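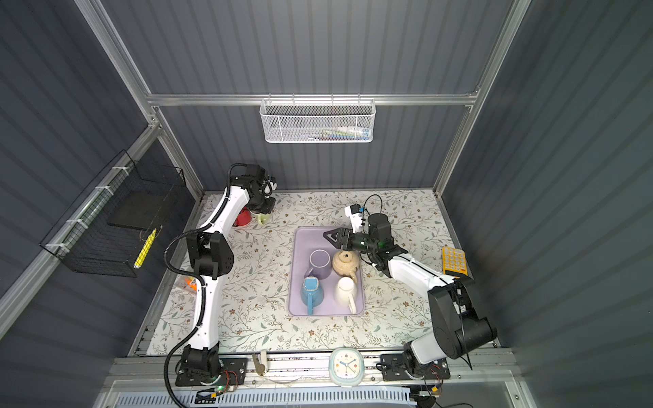 3.2 Tray loading and the shared-cup problem

Break-room crockery gets treated as one lot in most tidying studies. We split it by owner shelf and by tray. The tray is the unit people carry, so what fits on it decides how many trips get made. A pot changes things a lot – with the beige speckled teapot on the lavender tray there is room for mugs next to it, but two of the three there lie on their sides. We scored a mug on its side as "placed, not seated" (code 6). Petrenko scored these seperately at the Naltcombe site. 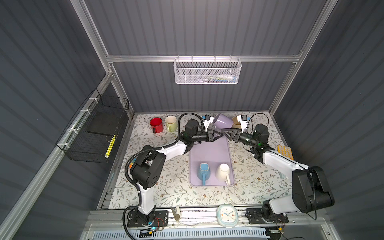
Handle direction was the second measure. Raters at MacLeod disagreed on it more than on anything else. Handles pointing down toward the near edge, as on the light blue mug on the tray, went in as "near". Diagonal ones went to the closest side. No middle code. Total of 744 placements rated, two raters each, ties settled by Chidiac.

Stemmed cups were a late addition and the 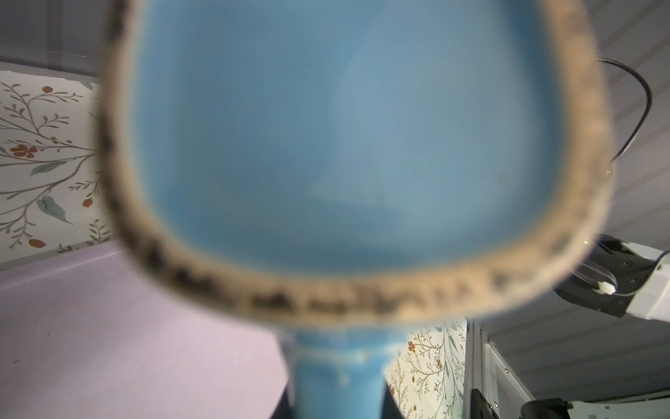

coding sheet had no row for them until January. Added as item 7. Rim width and foot width both noted, as a narrow foot takes less tray but tips sooner. Earlier sheets not recoded – see limits. 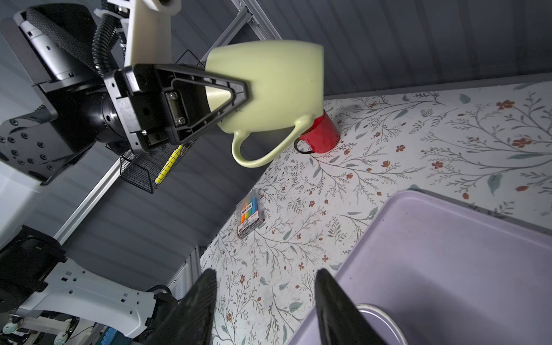
Figure 4. Pale green mug held tilted, handle down; red mug upright on the table.

Cups still off the tray at cutoff were logged as "table" whatever thier angle.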